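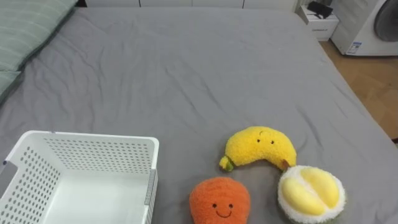

4 min read

So the robot has been on our shift for a whole season now and people keep asking me about it, mostly at family dinners, mostly in the voice you'd use to ask after somebody's bad knee. I clean vacation apartments for Zendholm, out on the Troltdale side of the lake, and I've done it long enough to have opinions about fitted sheets. Here's how it's going.

Our work is turnovers. Guests out by 10, new guests in at 4, and in between we strip, wash, make, scrub, restock and put back all the stuff that wandered. The family units come with a washer and a bin of plush toys, and the toys go everywhere (I once found a stuffed pear in an oven, and thank goodness I looked first). Putting things back was always the part we squeezed in at the end, when we were already late for the next door.

That's the part the robot got. It does pickup: toys in the basket, remotes on the shelf, hangers back in the closet. Bathrooms are still ours, and so are the beds, apart from what's lying on top of them.

The first month was rough! It was slow, and we hovered. Khadija Gaber would stand in the doorway with her arms folded, and then go in and do it herself, which meant the job got done and the robot was still standing there, thinking it over. Plush was hard for it in the beginning. Anything round and fuzzy would get nudged around the mattress for a while. Kacper Tomaszewski, who runs our schedule, finally asked us to leave the room and close the door, and I won't pretend we took that well.

What changed for me is the order of my day. I used to work one apartment start to finish, my own rooms, my own pace, radio on. Now I start the robot in one unit, cross the hall to do bathrooms in the next one, come back and check, and cross again. I walk a lot more. I bend a lot less, and my back noticed that before I did. But I miss having a place be mine for two hours, and I've said so at meetings.

We did 208 turnovers in December with the same crew as the year before, and I went home on time more often than not. I'm putting that in because it's true and because I was one of the people who said it wouldn't happen.

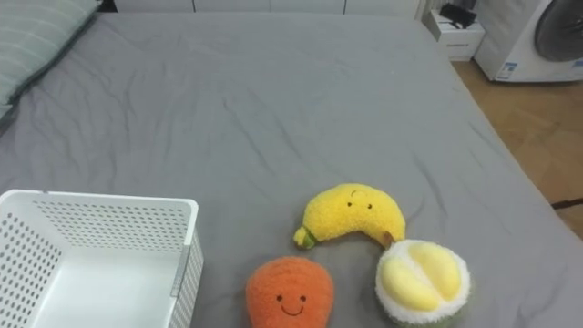 Did anybody lose their job over it?

Nobody on our crew did, but two seasonal spots weren't filled this winter, and I think about that. Those used to go to college kids from town, and it's how Khadija got started. Management says it was the budget and the robot had nothing to do with it. Could be. I'd feel better if they'd told us before the schedule went up.

The other thing is the new work that showed up without a name on it. Somebody has to charge the thing, wipe it down, get it over the thresholds in the older building, and write up whatever it got wrong. For weeks that somebody was me, for free, on top of my rooms. Leszek Laskowska from the front desk helped me put it in writing, and now it's a paid half hour on the sheet and we rotate. If your workplace is getting one of these, ask about that half hour on day one. Get it written down!

I'm also fussier about my own rooms than I was. When I write up a missed sock I feel like I'd better not miss one myself, so I check under beds twice. Kacper thinks that's hilarious.

They're talking about trying it on towel folding next. Bogdan Crăciun has folded towels here since before the new building went up, and he has a method with the corners that I still can't copy, so I'd like him in the room when they set it up. I've asked. No answer yet, and the spring bookings are already coming in.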